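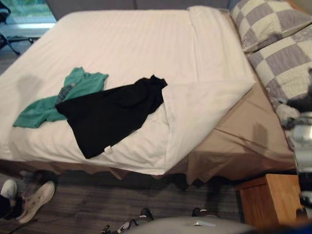 Laundry and room standards were taken first because they had been carried over from March. Seren Edwards, in the chair, said the question for the meeting was where clothes should go between the time they come off and the time they are washed. The house list has always said "nothing left on beds by 10 a.m." and most rooms do not keep to it. The front bedroom was used as the case in point: duvet spread smooth with the corner turned back, checkered pillowcases on, and then a green garment and a black one lying in a heap on top of it. It was agreed that the bed in that room is being made properly and that the clothes are a separate matter.

Print this page | E-mail this page

Home | House News | Minutes | Contact

CIVTHORPE SHARED HOUSE
Minutes of the house meeting, 2019-04-30
Chair and notes: Seren Edwards
Apologies: none received
The minutes of the March meeting were read and accepted with one correction. Under item 4, "dryer" should read "drying rack."

1. Clothes on beds

Three views were put forward. The first was that clothes worn once and not dirty should be allowed to stay on the bed until evening. The second was that they should go on the chair. The third was that every room should have a basket and everything should go in it. The chair option was dropped after a short discussion, as clothes put on a chair tend to stay there all week.

AGREED: One basket per bedroom. Clothes go in the basket when the bed is made. Clothes to be worn again are hung up or folded the same day.

2. Baskets

The meeting looked at which kind to use. The tall lidded hampers bought from Cirkard were not liked. Things get left at the bottom, and two of the lids no longer close. The shallow white plastic kind with holes in the sides was preferred, because air gets through and it is easy to see when it needs emptying. It has a cut-out handle and can be carried down to the machine without a bag.

It was asked whether baskets should stand on the floor. The feeling was that they should be raised where there is room, so that they do not get kicked and the carpet can be vacuumed.
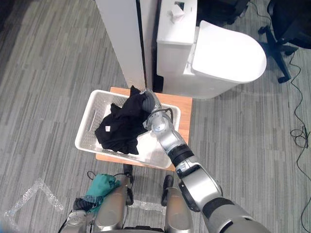
Basket on its wooden stand, black item inside. Striped carpet, toilet behind.

Anyone without a stand may use a low stool from the storeroom. Stools are to be signed out on the sheet inside the door.

AGREED: Buy white baskets for the rooms that lack one, up to a limit of $200. The Cirkard hampers go to the storeroom and will be used for spare blankets.

3. Tags and sorting

There was a complaint about mixed-up black clothes after the last two shared washes. Black T-shirts and sweatshirts are hard to tell apart in a pile. Sewn name labels were suggested and turned down as too much work. Residents will mark the inside label with a laundry pen instead. Two pens are kept in the Innes tin on the shelf over the machine and should be put back there.

Whites and darks are to be sorted at the machine and not in the bedroom. Check pockets before the clothes go in.

AGREED: Unmarked items left after a wash stay on the rack for one week and then go in the donation bag.

4. Bedding

Sheets are changed every other week, as now. It was pointed out that the fitted sheets do not fit the deeper mattresses, and that flat sheets have to be left hanging at the side. Seren Edwards had a price from Nirkurent of $300 for a full set of deep sheets in tan, or $699 with duvet covers included. The meeting did not think new covers were needed this year.

AGREED: Order the sheets only. The linen fund stands at $1,000 before this and the baskets are paid for.

5. Any other business

Windows in the bedrooms should be opened for a while each morning before beds are made. Duvets are to be turned back first so the bed can air.

The vacuum needs a new belt. Seren to order.

Request for a second drying rack held over to the next meeting. Anyone who wants one in the upstairs hall should measure the space and bring the figures.

Meeting closed at 8:40 p.m.

Actions
Baskets: Seren Edwards
Deep sheets, tan: Seren Edwards
Moving hampers to storeroom: all residents, own rooms
Vacuum belt: Seren Edwards

2 comments | 0 shares

Print this page | E-mail this page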